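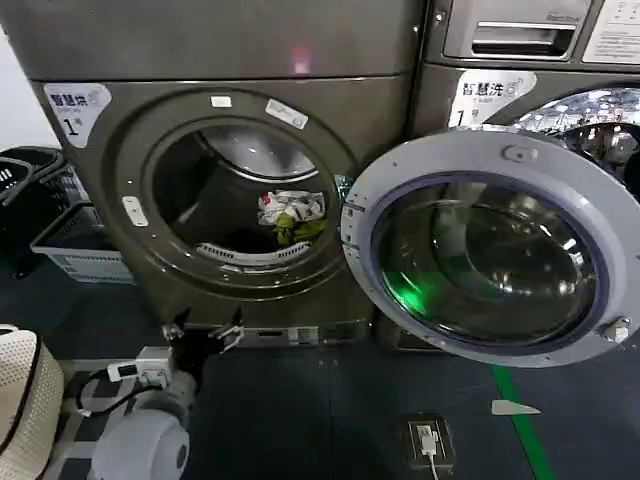
Is the arm ready to be left alone with the laundry? I don't think so, and another week of tuning the grip won't get us there.

5 Jun 2019, laundry bay, Sirnville shop

Read back through Roxana Arango's notes before starting. She is more hopeful than I am. Her plan is still to have the arm take a small load out of the dryer and drop it in a basket with no hand on the stop button. Mine is to find out why it keeps quitting on the last piece.

Ran the unload script 65 times between yesterday and today, always from the same start pose. I'm counting a run as good only if the drum ends up bare. Roxana counts it as good if the arm lets go of anything over a basket, so our numbers will never match and we should settle that before anyone quotes one to the Bumport people.

What I think I know:

Big pieces are easy. A towel bunched near the mouth of the drum gets picked on the first try most of the time. I don't take much comfort from it. You could do that with a coat hook on a stick.

Small stuff at the bottom is where it goes wrong. Two pieces lying together down by the lint grille read as one lump, the fingers close on the top one, and the script reports done. It checks whether it is holding something. It never looks back in. I have asked for a second look three times now and will write it myself if I must.

The slots in the grille worry me more than the cloth does. A fingertip that comes in low can ride along them, and the force reading jumps in a way that looks a lot like a good grip. Pulled the log from one bad run and there were 118 samples above the threshold with nothing in the fingers. So the threshold is wrong, or the idea of using a threshold is wrong. I lean toward the second.

Open washer door next to the dryer: the planner has no idea it swings. It treats the door as part of the wall at whatever angle it had when we mapped the bay. Move it a hand's width and the map is a lie. Roxana says always leave it in the same spot. Fine for us, useless for anybody else who does a wash in here.

Cable loop at the gripper is still too long for my taste. Didn't touch it today, want one change at a time.

The Rashti finger pads came up again at lunch. Supposed to be softer and grippier. The sales sheet has lots of adjectives and no test data. I would try a pair if they lend us one, I wouldn't buy.

To do
- second look into the drum after every pick
- lower approach speed for the last bit above the grille
- rerun with two dark pieces, then two light ones, same pose
- remap with the washer door shut, compare
- ask Sunness for the older wrist firmware, the new one drifts

R., please don't change the start pose until the reruns are finished.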